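Gundska Handheld: demonstrations for two-handed floor pick-up

Version notes and data card

What it is

Gundska Handheld is a set of 437 demonstrations of two-handed manipulation at floor level, recorded by people using a pair of handheld grippers. No robot was used in collection. The set was put together for the Fumcombe study, which asks whether a policy trained only on handheld demonstrations can pick up low, wide objects that a single gripper can't manage.

Most public sets of this sort are recorded at bench height. We wanted the floor because reaching down changes the arm posture, the viewing angle and the amount of the body that gets into the overhead view.

Contents

Each demonstration has a video stream from an overhead viewpoint, a pose track for the left and right grippers, jaw opening for both grippers, and a short task label. Poses come from the marker cubes on top of the grippers. The overhead and gripper streams share one clock after alignment. Raw clocks are kept in a separate folder for anyone who wants to redo that step.

Demonstrations are split by room, so no room appears in both training and test. Please keep the split if you report numbers against ours.

Method

Gripper poses are smoothed with a short window, then expressed relative to the pose at the first step. Training on absolute poses gave worse results in every room we tried. The policy predicts both grippers jointly. We also trained two separate policies, one for each side, and they tended to close at different moments, which tips the object.

Training runs for 3,000 steps per epoch with the default config. The Zupan baseline uses the same data and the same loader, and the only change is the action head.

Results

We ran 100 trials on the Datembridge two-arm platform in the test rooms. The joint policy failed 15 of them. Most failures were on approach, with one jaw landing on top of the object instead of beside it. The rest were drops during the lift. The per-trial log is in the results folder, failures included.

Known problems

Marker tracking drops out when a demonstrator leans far enough forward to cover a cube. Gaps are flagged in the pose file and should be masked, not interpolated.

Glossy floors reflect ceiling lights, and colour is unreliable in those patches. Translucent objects are harder again, and the depth estimates we shipped for them shouldn't be trusted.

Floors weren't cleared before recording. Cables, furniture and shoes are part of the data.

Licence

Free for research use. Contact the maintainers through the issue tracker before any commercial use.

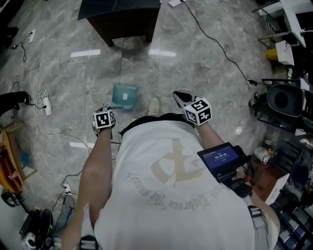
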